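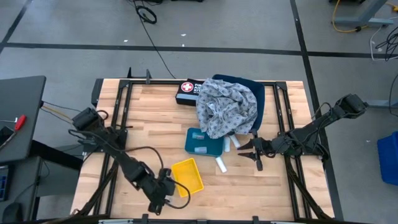
*Two arms, one butcher-block bench, tubes still to sort.*

**Thread: Can they do the boring stuff yet? (bench arms, bins, laundry, all of it)**

**plumbline_pat** wrote:

OK so my brother-in-law and I got into it over dinner about whether a robot could take over the dull half of my job. I run the parts counter and packing bench at Coltberg, small shop, and I spend a stupid amount of my day putting little things into bigger things. Tubes in trays, trays in bins, first aid kit back where it lives after somebody borrows it for a bandage.

The picture up top is the sort of job I mean. Teal container with two small tubes in it, three white ones lying next to it on the wood, yellow bin with nothing in it. I could clear that in the time it takes to sneeze. Can a pair of arms do it yet? I mean all day, with me off doing something else.

**gritty_kitty** wrote:

Tubes, yes. I'd put money on the tubes. They're stiff, they don't change shape when you grab them, and a two-finger gripper is pretty much made for that. The one lying at a funny angle below the corner of the container might take a second try, but so what, it doesn't get bored.

The cloth is where I'd bet against it. Look at how it's heaped over that big dark bin! You can't see where the corners are. I can't see where the corners are.

**mr_shopvac** wrote:

> Tubes, yes. I'd put money on the tubes.

I'll take that bet. We had a Veratari cell on trial in April, one arm, sorting plastic caps into cups. It did 302 in a shift and everybody clapped. Then I did the math and our slowest temp does that before first break. It also stopped 34 times and each time a person had to walk over and clear it. So did it "do the chore"? It did some of the chore with a babysitter.

**gritty_kitty** wrote:

34 stops over a whole shift doesn't sound terrible to me? My teenager needs more than that to empty a dishwasher.

**mr_shopvac** wrote:

Your teenager doesn't have a service contract.

**oatmeal_dan_fan** wrote:

Household person here, no shop. I've wanted a folding machine for years and I got as far as putting a deposit on the Joltach one (refunded, long story, don't ask). What bugs me in these arguments is that people only test the middle of the job. Folding a towel that's already flat on a table is the easy bit. My laundry is a wad. Half of it is inside out and there's a sock in the pillowcase. Same with that gray patterned thing on the bin - first you'd have to lift it off without dragging the first aid kit along, it's lying partly on top of it.

Would I still buy one if it folded 80 percent of the pile and left me the rest? Yeah, probably. I hate folding that much.

**plumbline_pat** wrote:

See, 80 percent is no good to me. If one tray in five is wrong I have to open all of them to find out which.

**tension_wrench** wrote:

Depends on whether it KNOWS it got it wrong, Pat. That's the bit that changed in the last few years. The older setup we had from Després would drop a part and carry on packing air, happy as anything. Newer stuff checks its grip and will at least stop and whine. If it sets the doubtful ones aside in your yellow bin, you open the yellow bin and leave the others alone.

Also I disagree with shopvac on speed. Slow is fine if it runs while you're asleep. We've got 3 jobs in our place that run overnight at a crawl and I wouldn't go back.

**mr_shopvac** wrote:

Overnight is great until stop number one happens at ten past midnight. Then you've got a very expensive coat rack till morning.

I'll give you the grip checking though. Ours didn't have it and it should have.

**gritty_kitty** wrote:

So we agree on tubes, just with whining.

**plumbline_pat** wrote:

I don't think he agreed to that, but I'm going to tell my brother-in-law he did. tension_wrench, can you message me what your overnight jobs are? If any of it is loose small parts I'd like to hear how you feed them in, that's the piece I can't picture for our bench.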